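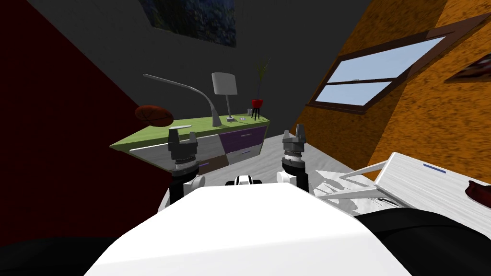 Jodura lab course, unit 5: planning in a simulated room

October 1, 2024

Share (9)

This unit covers the planning side of the controller. Perception comes back in unit 6. Until then you read object poses straight from the simulator, so any failure you see is a planning or control failure.

Start pose

Every episode begins with both arms raised and the grippers pointing at the ceiling. The pose keeps the forearms away from the furniture while the base turns. It also blocks part of the head camera's view, so do not treat a hidden surface as free space. Mark it unknown in the map and look again once the arms have moved.

Collision shapes

Rowlands loads each piece of furniture as a set of convex boxes. A desk is simple. A lamp with a long curved arm is not – one box around the whole lamp closes off most of the air above the desktop, and the planner will report no path. Split the lamp into a base, several short arm pieces and a head. Sloping walls need the same care. Use a tilted plane, never an upright box.

Planner settings

Keep the step limit at 300 for the first run. If the planner fails, check the goal pose before you raise the limit. Most failed runs in March had a goal inside the desk by a few millimetres. Add a margin of about 5 mm to every support surface.

Exercise

Plan a reach with the left arm to a point above the desk. Log the path, the planning time and the smallest clearance. Repeat with the right arm and hand in both logs through Grirkska. Late logs are accepted until the next lab – after that the folder is locked.

We use cookies to remember your settings. Accept | Manage
Sign up for the Brandovness teaching newsletter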